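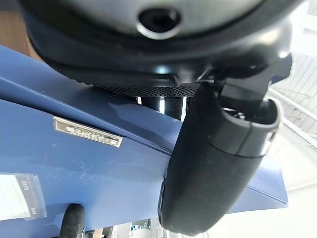 7/9/25

Good session today! Started on the repaint plan for the Curnness job and got further than I expected. Blue is staying, everyone likes it, and I love how it looks under the bench lights.

Wiped down the first panel and went over it with 300 grit, then cleaned it again. Mixed 2 small test pots of the Kuma enamel, one straight and one with a splash of thinner. The thinned one brushes out so much nicer (no drag at all, and it levels while you watch!). Put both on scrap and left them on the shelf by the door. Please don't touch, they need overnight.

The old notes from June say to wait 30 minutes between coats. That felt short to me, so I'm doubling it and will write down how it goes.

Still to do: order more masking tape from Follier, find the lid for the gray primer, ask whether Aoki wants the same blue on their piece or something darker. I'd push for the same. The leftover tin is marked 624 on the bottom, so match to that and skip the old color card, it has faded a lot.

Next up, first full coat!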